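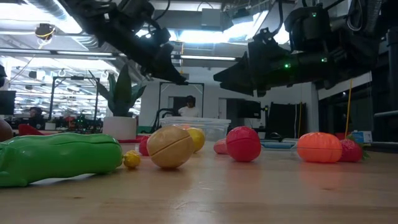

Balberg asked whether the kiosk has to be online before the polls open. No – it only needs a connection for the first sync, and again at close. In between, leave the cable out.

Section 4. Setting up the Sturkine check-in kiosk

For poll workers at sites using the 2106 unit. Sites with the older unit, see section 7, the menus are different.

Before you start. Sealed kit bag, site key card, paper backup roll of voters. Check the seal number against your delivery sheet. Don't match? Stop, call the county desk, leave the bag shut.

1. Stand the unit on a flat table, screen facing the poll worker and away from the line.

2. Plug in the power brick. Wall outlet only, no extension reels.

3. Hold the side button until the light goes green. Takes roughly 15 seconds. Longer if the unit has been in storage.

4. Insert the key card, chip down. Enter the site PIN from the envelope.

5. Pick the election from the list. Then the precinct. Read both back out loud to the second worker.

Note: if your site serves 2 precincts, pick "Combined" and load both rolls. You can't add the second one later without wiping the first.

6. Plug in the network cable and press Sync. Wait for "Roll current". Unplug the cable.

7. Print the zero report. Both workers sign it. It goes in the clear pouch, not the trash, not the ballot box.

CAUTION: Do not press Sync again during voting hours. It locks the check-in screen untill the sync is done and you will have a line out the door.

CAUTION: Key card stays with the lead worker. Never leave it in the slot.

8. Run the test voter (last name TEST, any birth date). Should come up "Not eligible – test record". Anything else, switch to the paper roll and call it in.

Note: screen goes dark after 30 minutes with no check-ins. Normal. Tap once, re-enter PIN.

Printer. Drirnonow paper rolls only, the shiny side faces out. Blank slips mean the roll is in backwards. Faded slips, change the roll.

If the unit freezes

Write down the time and the last voter checked in. Hold the side button till the light goes off, then do steps 3 to 5 again. Skip step 6. Check-ins are saved on the unit so you should'nt lose any, but compare the last name on screen with what you wrote.

Frozen twice? Go to paper for the rest of the day. Beneš site does this by default after 7 p.m.

Closing is in section 5.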